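Collecting Demonstrations for a Two-Arm Laundry Sorting Task
Project report, Group 8
Kenneth Rutherford and Ngozi Mohammed

Summary

We collected teleoperated demonstrations of a household cloth task and used them to train an imitation policy. The task is to move garments between a cushioned seat and a basket. Most of the work went into the collection procedure, and most of this report is about that. Training results are given at the end in short form, as the policy is only a check on whether the data are usable.

1. Background

Policies trained by imitation copy what is in the data, including habits the operator did not intend to teach. The earlier student project in this lab used rigid blocks, and its demonstrations were short and close to identical. Cloth does not allow that. A shirt dropped from the same height lands in a different shape each time, and the operator has to choose a new grasp point on nearly every attempt. The question we started from was how much the collection procedure has to control, and how much should be left to vary.

The original plan included folding. We dropped folding in November after the first trial sessions, where most of the recording time was spent recovering from bad first folds. Picking and placing was kept.

2. Setup

2.1 Station

The station is an enclosure with light gray walls and a gray floor, with metal posts along the walls. It holds one upholstered seat and one basket. We placed the furniture by eye for the first sessions. This was a mistake, as the basket moved a little every time a garment caught on the rim, and by the end of a session it could be well off its starting place. From the second week on the operator checked the position against a reference view before each recording.

Each arm ends in a two-finger gripper. The recording software, Tirnura, saves the camera streams, joint positions, and gripper opening for both arms on one clock. Episodes are stored on the lab server under the project name Flutwood.

2.2 Camera views

We used a head view and wrist views. The head view shows the basket and the front of the seat together and is the one the operator relies on for planning. The wrist view is more useful during the last part of the approach. Its weak point is that the gripper's own fingers take up a large part of the picture and can cover the target. When the arm is pointed at the back wall, the basket sits low in the view and one finger passes directly over it. An operator working from this view alone cannot judge where the near side of the rim is.

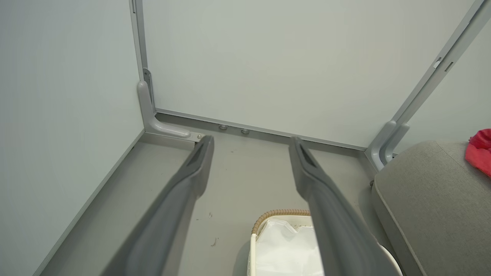
Figure 1. Wrist camera view toward the rear wall. The right finger hides part of the lined basket; red cloth is on the seat at far right.

We considered angling the wrist camera outward to reduce the blocked area. The change would have made all earlier episodes inconsistent with the later ones, so the mount was left alone. The training code instead receives all views at every step, and the policy is free to weight them.

2.3 Garments

The garment set was chosen for contrast with the gray station and for differences in weight and stiffness. Plain gray items were left out after the trial sessions. They were hard for the operator to see against the seat, and we did not want failures of the operator mixed with failures of the policy. This limits what can be claimed about darker or neutral laundry, and a later group should put those items back.

3. Collection procedure

3.1 Roles

Sessions were run by two people. One operated the arms. The other reset the station, started and stopped the recording, and wrote the log. Roles were swapped between sessions and never during one, so that each session has a single operator in the metadata. This turned out to matter. Rutherford tends to approach from above and close the gripper late. Mohammed approaches at a lower angle and closes early, then adjusts. Both work, but a policy trained on the two styles without labels averaged them in early tests and stopped short of the cloth.

3.2 Episode structure

An episode begins with both grippers open and still. The operator grasps one garment, lifts it clear, moves it to the target, releases it, and backs the arm away. The episode ends when the arm has stopped moving. Episodes in which a garment was dropped and picked up again were kept and marked "recovery." Episodes in which a person had to reach into the station were deleted.

The lift is the part that needed the most practice. A garment held by a top edge hangs down a long way, and the lower part can still be in the basket when the operator believes it is clear. Moving sideways at that point drags the hem across the rim or pulls a second garment along with the first. Our rule was to raise the arm, pause, check the head view, and only then move sideways.
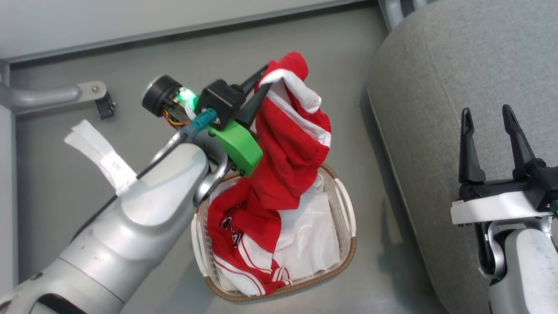 The pause was later trimmed. Long pauses in the data are harmful because the policy sees the same camera views paired with no motion, and it learns to wait. In the first trained model the arm would lift a garment and hold it in place until we stopped the run. We shortened pauses in the stored episodes with a script that removes steps in which neither the joints nor the gripper opening changed. Operators were also asked to keep the check brief.

3.3 Use of the second arm

The second arm was kept in a ready position during single-arm episodes, with its gripper open. We recorded its joint values anyway so that the single-arm and two-arm episodes have the same format. In two-arm episodes it holds the basket rim or takes the free end of a long garment. Handing a garment from one gripper to the other was tried and left out of the final set. The fingers block each other's cameras at the moment of transfer, and the operator was mostly guessing.

3.4 Resets

Resets affect the data more than we expected. A person who tidies the basket before each episode will, without meaning to, leave the easiest edge facing up. After we noticed this in the log videos, the reset person was told to drop the garments in from above the basket and leave them as they fell. The success rate of the operators went down in the next sessions, and the range of grasp points in the data became wider.

4. Labeling and checks

Every episode was reviewed at double speed by the person who had not operated it. The reviewer set three fields: outcome, first grasp point (edge, middle, or corner), and whether any second garment moved with the first. The first grasp point was the field we disagreed on most. A bunched waistband can be called an edge or a middle depending on how it is held. We settled this by calling it an edge whenever a seam or band lay between the fingers.

Time alignment was checked with a script called Zinel, written for the earlier blocks project. It compares the moment the gripper opening reaches its minimum with the moment motion stops in the wrist view. One session, recorded on a Tuesday afternoon, failed this check because the wrist stream had been saved with a growing delay. We could not correct it and removed the whole session.

5. Training and results

The policy was trained with Mahrous, the lab's in-house imitation code, using its default settings except for the image crop. The crop had to be made wider for the head view, as the default cut away the far side of the basket.

We tested the final model in 30 runs, with the garments reset by dropping as described in 3.4. The failures fell into two groups. In the first, the fingers closed on nothing, usually because the target was flat against the bottom of the basket and offered no raised fold. In the second, the grasp was good but a second garment came up with it. Failures of the second kind were more common when the two garments were tangled or when one was partly under the other.

The model trained on tidy resets did well only on tidy resets. With dropped garments it repeatedly reached for the place where the raised edge had normally been. We take this as the clearest finding of the project, though it rests on a small number of runs and on only two operators.

6. Limitations

The station, the seat, and the basket were the same throughout, and lighting was not varied. The policy should be expected to fail if the basket is replaced with one of another shape. The basket liner also caused some trouble that we did not measure: a gripper closing near the inner wall can take hold of the plastic together with the cloth. The metadata does not record whether a liner was in place, and it should.

We did not record force at the fingers. Gripper opening gives a partial substitute, but thin fabric and an empty grasp produce nearly the same reading. Several labels had to be set from video for this reason.

7. Notes for the next group

Mark the furniture positions on the first day and photograph them. Keep operator names in the metadata from the start; ours were added afterward from the paper log, and a few early entries are uncertain. Run the alignment check at the end of each session while the station is still set up, so that a bad recording can be repeated the same day. The folding episodes from the trial sessions are still on the server in a separate folder. They have not been reviewed or labeled.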